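Unit 9: Wood Movement in Solid Tabletops

Reading for this unit: course pack, sections on moisture content and on fasteners. The worksheet is due at the start of the next session.

9.1 Moisture and dimension

Wood takes up and gives off water vapor until it is in balance with the surrounding air. The moisture content at that point is called the equilibrium moisture content (EMC). Above fiber saturation the dimensions of a board do not change with moisture. Below it, the board shrinks as it dries and swells as it gains water.

Movement differs by direction. Tangential movement is largest, radial movement is smaller, and movement along the grain is small enough to ignore in furniture. A flatsawn board therefore moves more across its width than a quartersawn board of the same species.

9.2 Estimating the change in width

Use the formula

change in width = W x C x (M2 - M1)

where W is the starting width, C is the coefficient for the species and cut, and M1 and M2 are the starting and ending moisture contents in percent.

Worked case: the Penry top is 600 mm wide and flatsawn. Take C = 0.003. The top is glued up at 9 percent and later reaches 10 percent.

600 x 0.003 x 1 = 1.8 mm

Length is left out of the calculation. A long top and a short top of equal width need the same allowance across the grain.
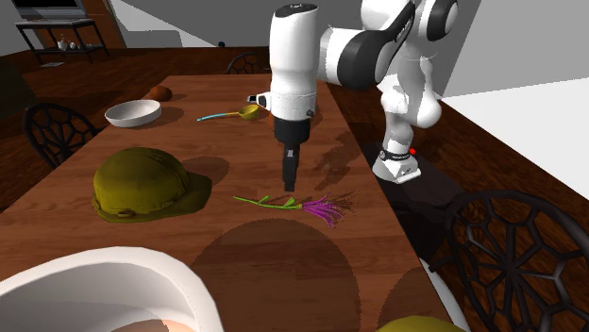 One student objected that a finished top is sealed and should not move at all. Film finishes slow the exchange of vapor but do not stop it. Over a full season a varnished top will approach the same EMC as a bare one. Finish both faces with the same number of coats, or the two sides will respond at different rates and the top may cup.

9.3 Attachment to the base

Screws driven tight through a cross rail hold the top at fixed points. If the top shrinks, it can split along the grain. Acceptable methods:

Slotted screw holes, with the slot running across the grain of the top.
Wooden buttons in a groove in the apron. Leave a gap between button and apron on the side where movement is expected.
Figure-eight fasteners, set so that they can pivot.

Breadboard ends are glued at the center only. Outer pegs pass through elongated holes in the tenons.

9.4 Worksheet

Repeat the calculation in 9.2 for the Rastex side table, width 40 cm, same coefficient and moisture values. State the answer in millimeters. Then sketch a button attachment for it and mark the grain direction of each part.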